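News > Press releases > Home textiles

Praltell adds printed cotton cloths to its Saber line

Reading time: 2 min

Fri 10 April

DASLOW. Household textile maker Praltell is adding a group of printed cloths to its Saber line of small everyday linens. The cloths go on sale this week at the company's Daslow store and through 26 independent shops that carry the line.

Saber started in December with plain colors only. Shops asked for something lighter in weight and more cheerful, for use with children and at the table. The new cloths come in cream and white grounds with cartoon faces, paw prints and simple outline drawings. They are made to be folded small and kept in a drawer, a diaper bag or a lunch box. 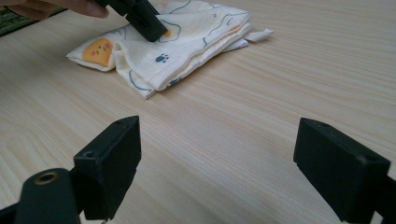
How should the cloths be washed before first use?

Wash them once in warm water, at 30 degrees Celsius, with similar colors. Skip fabric softener, which makes the cotton less absorbent. They can be tumble dried on low.

The cloths are sold singly and in sets. Shops can order from the Daslow warehouse in cartons of 200, and mixed cartons are available on request. Stondico will handle deliveries outside the region, as it does for the rest of the line.

Plain Saber cloths stay in the range at the same price. With the prints added, the line now has 102 items.

Recent releases
Praltell extends Daslow store hours
Saber napkins now in four plain colors
Stondico to deliver Praltell orders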